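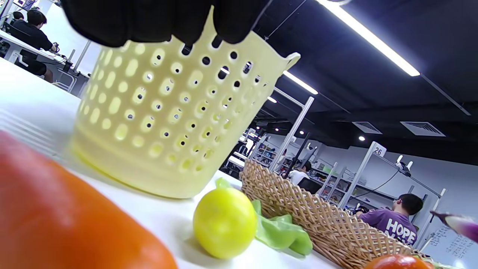

Robots don't know what a vegetable is. They don't know what a basket is either! Somebody has to show them, over and over, and in our club that somebody is us. Take one easy job, picking up a basket. You grab the rim and lift, done, you didn't even think. But a hand has to do a lot right there. In the yellow basket's case the fingers curl over the top edge, some on the inside and some on the outside, and then it comes up off the table. Squeeze too little and it slips. Squeeze too hard and thin plastic bends. A robot has to learn all of that.

OK so, who are we? Kitota Robot Club, kids 9 to 12, Mondays after school. This page is for the new kids (hi!) and for anybody's little brother who keeps asking.

## What are we making?

Our project is called Waaka. Waaka is going to be a robot helper that sorts food. Say you dump out your groceries and you want them put away in baskets. That's the whole dream. We started in September so don't expect miracles yet.

## How do you teach a robot?

Two ways, mostly.

**Way one: write rules.** "If it is round and red, put it on the right." Sounds good. But then you get a tomato and an apple, both round, both red. Uh oh. More rules. Then more rules for those rules.

**Way two: show it.** A person does the job and the computer saves how their hands moved. Do it lots of times, a bit different each time. The computer looks for the pattern. This is called *learning from demonstration*. Long word for "watch me."

We use way two. 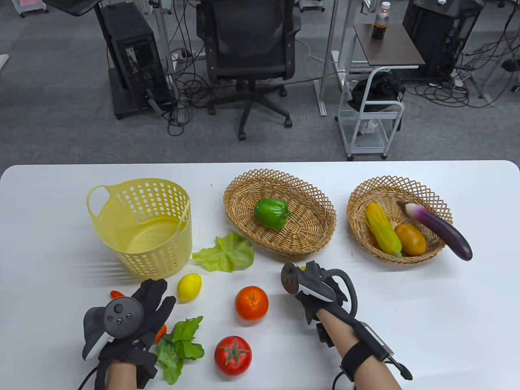 To save how hands move, you need something that can feel them moving. Game controllers are great at this! Inside a VR controller are tiny sensors that notice tilting and turning and speeding up. So the person teaching wears black gloves and has a controller on each hand, and there's a little gray module strapped on the right forearm too. Cables run off from that. Then you just... sort food. Slowly. The food is fake, by the way, so please don't bite the orange. Real lettuce would be yucky by the second week.

Words to know:

- **Sensor** - a part that notices stuff, like light or movement
- **Data** - all the numbers the sensors save
- **Demonstration** - one time doing the job, start to finish
- **Grasp** - how you grab a thing

## Why do it so many times?

Becuase the world is messy! If the pepper is always in the same spot, the robot might just learn the spot. Move the pepper and it grabs air. So we mix everything up between turns.
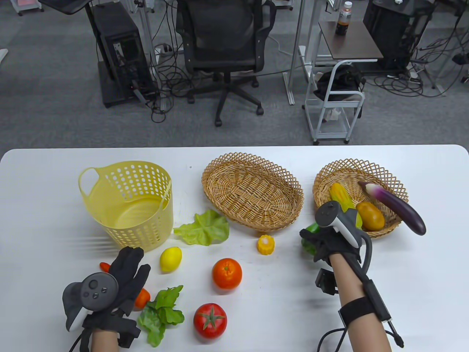 We also trade who does the teaching. Everybody's hands are different. Big hands, small hands, lefties. Teguh Harahap, our coach, says a robot that only learned from one person is like a kid who only ever played soccer with there dad.

## Try it at home

You need: 2 bowls, 5 things from the kitchen (no knives, no glass), a friend.

1. Your friend is the robot. Eyes closed.
2. Tell them how to put every thing in a bowl. Words only, no touching!
3. Now switch. This time, hold your friend's hand and move it for them.

Which was faster? Which one had more yelling?

Write down what happened and bring it next time. We'll start with the funniest one.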